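*Lusetti Hand Gripper: Setup and Teaching Guide. Revised 2024-10-25 by Kam-wah Au*

## Section 4: Teaching a task by hand

This is the fun part of the manual! Up to now you've been charging, plugging in and updating. In this section you hold the gripper yourself, do a chore the way you'd like it done, and save what you did as a demonstration that the arm can learn from. No code, no joystick. If you can pick up a sock, you can teach.

You'll need the hand gripper, the Coutinho base station with its status light showing green, and a task that takes less than a minute. Cloth is a great first subject — it's forgiving, it doesn't break when you drop it, and every house has plenty of it.

### 4.1 Before the first demonstration

1. Check that both fingers open and close smoothly through their full travel. Squeeze the handle slowly five times. If you feel a catch, go back to Section 2.6 and clean the joints.
2. Wipe the finger pads with a dry, lint-free cloth. Do not use alcohol on the pads. It hardens the surface and they lose their bite.
3. Wipe the round target mark on the center plate. The base station uses it at startup to confirm that the camera is seated properly, and a thumbprint is enough to confuse it.
4. Turn on the room lights you'd normally use. Close the curtains if sunlight falls directly on your work surface.
5. Hold the gripper still and press the side button once. Wait for the short double beep.

**Note:** One long beep means the camera check failed. Reseat the camera, wipe the mark again and press the button. Three long beeps in a row means the storage card is full.

### 4.2 Recording

1. Stand where you can reach everything without walking. Your feet should stay put for the first session.
2. Start with the fingers open and the gripper about a forearm's length above the work surface. Begin every demonstration from this same height.
3. Press the side button twice. The base station says "recording."
4. Lower the gripper toward the item at an easy, steady speed. Picture somebody following your hand with their eyes, and go slowly enough that they'd never lose it.
5. Open wide enough for one finger to pass on each side of the fold or hem.
6. Close until you feel resistance, then hold for one full second.
7. Lift straight up, carry the item to where it belongs, lower it and open the fingers.
8. Return to your starting height and press the side button once to stop.

That's one demonstration saved. Do 10 in a row before you look at anything on the screen. It's tempting to check after each one, but you'll find a rhythm much faster if you keep going, and rhythm makes for lovely clean data.

**Caution:** Keep your other hand out of the way while recording. The system learns from everything the camera sees, and a helping hand that tugs a corner straight will be missing when the arm tries the job alone.

**Caution:** The link arms can pinch. Hold the gripper by the handle only, and keep long sleeves and lanyards clear of the joints.

### 4.3 Mixing it up

A robot that has seen a cloth in one spot knows how to pick up a cloth in that one spot. After your first 10 demonstrations, change something:

- Move the item to another part of the surface, including close to the edges.
- Drop it from different heights so it lands in a different heap.
- Swap in an item of another color or thickness.
- Change the surface underneath. Patterned bedding is excellent practice material.
- Come at it from the left, then from the right.

Change one or two things at a time and record a handful of runs after each change. Our Bornirley starter profile asks for 46 demonstrations of a single pick-and-place task before it will begin training. You can keep going to 77, and for soft items I'd encourage it. The later runs are where you'll catch the odd cases — a hem rolled under, a fold lying flat, a corner that won't lift.

Don't delete a run just because you missed the first grab. If you missed, opened, tried again and got it, keep that one! Recoveries are very useful. Delete a run only if you dropped the gripper, covered the camera or forgot what you were doing halfway through. (It happens to me at least once a session.)

### 4.4 Working on a bed

Beds are softer than tables, and that changes how you grasp. Press down too hard and the bedding comes up along with the item. Let the fingertips just brush the cover, slide one under the edge of the fold, and close before you lift.
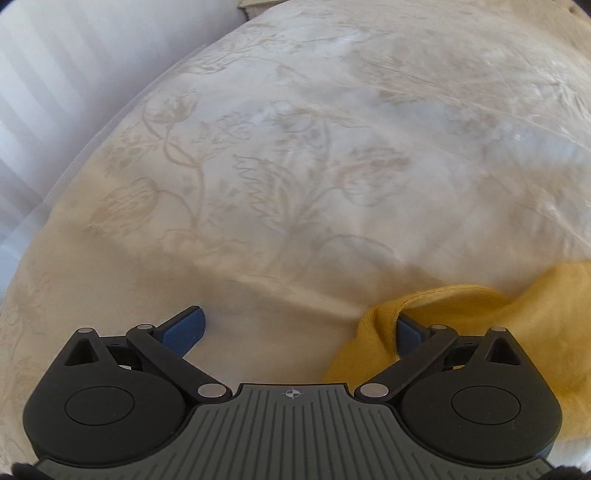

**Do I have to use the same hand for every demonstration?**

Stick with one hand for a whole set. Switching changes the tilt of the gripper and the path of your wrist, and mixing the two in a small set slows training down. If you'd like to teach with both, record a full set for each hand and save them under separate names.

### 4.5 Reviewing and sending

1. Set the gripper in its dock. Transfer starts on its own, and the ring light turns blue.
2. Open the task in the Plondutmont app and tap **Review**.
3. Play each run at double speed. Look for blurred stretches, where your hand moved too fast, and for long pauses.
4. Trim dead time at the start and end with the two sliders. Leave the one-second hold alone.
5. Name the task with a verb and an object, such as "lift cloth."
6. Tap **Train**. Leave the base station plugged in until the ring light goes back to green.

**Note:** If the app lists error 11, the start and stop heights varied too much between runs. Sort the list by height, remove the outliers and record replacements.

Once training is done, move on to Section 5 and clear the space around the arm before its first attempt. Run it at the slowest speed setting and keep the stop button in your hand.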